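Dorano Vidmar 2 Wrist Camera Module
Status: in production, subject to Service Notice 139

The Vidmar 2 is a compact color camera for mounting at the wrist of a light-duty arm. It supplies the close-range view used for final alignment before the fingers close. Read the safety section before using it with clear or reflective containers.
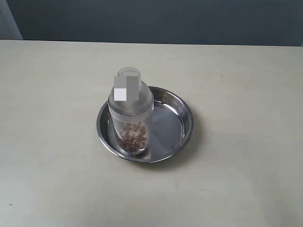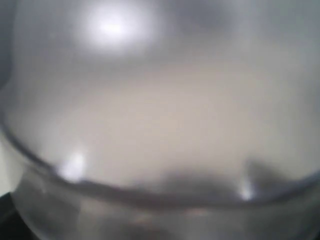 First: translucent container with granules, standing in a stainless steel dish. Second: wrist view of a glass bowl at very close range.

Service Notice 139: missed stop on clear and polished surfaces
Issued Feb 23, 2021

Units with firmware earlier than 152 can fail to stop the arm on approach to clear glass, translucent plastic or polished metal. The approach monitor estimates distance from edge sharpness. When a clear wall fills the view, few sharp edges remain, and a glare spot or a background seen through the glass may be accepted as the target. The monitor then reports a valid distance that is too long, and the arm continues at approach speed.

The fault was reported from the Enlow test cell, where the fingers struck a glass bowl and chipped the rim. There were no injuries. Daichi Minami reproduced the contact in 33 of 152 approaches with the original firmware. No error code was logged in any of them, so a clean log does not show that a unit is unaffected.

Affected equipment
Vidmar 2 modules on firmware earlier than 152, with any gripper
Vidmar 2 modules supplied as part of the Udholm kit
The fixed-mount version does not use the approach monitor and is not affected.

Required action
1. Turn off automatic approach for glass, translucent plastic and polished metal.
2. Install firmware 152. The arm must be powered down during the update.
3. Run the approach test with a clear container and an empty gripper. Keep hands out of the cell.
4. Confirm that code A33 (view not usable) appears and that the arm stops before contact.
5. If A33 does not appear, leave automatic approach off and return the module.

With firmware 152, the monitor treats a low-sharpness view as a fault and requests a stop. Expect more stops under overhead lighting. Moving the light off the camera axis reduces them. Do not raise the sharpness limit to clear repeated A33 stops.

Safety
The approach monitor is not a safety-rated function. It does not replace force limits, guarding or the emergency stop. If glass breaks in the cell, lock out the arm, discard any exposed contents and inspect the finger pads for fragments.

Returns and service
Contact Dexter Nguyen-Tran, Dorano field service. Include the module serial number, firmware version and gripper type. Replacement modules ship with firmware 152 installed.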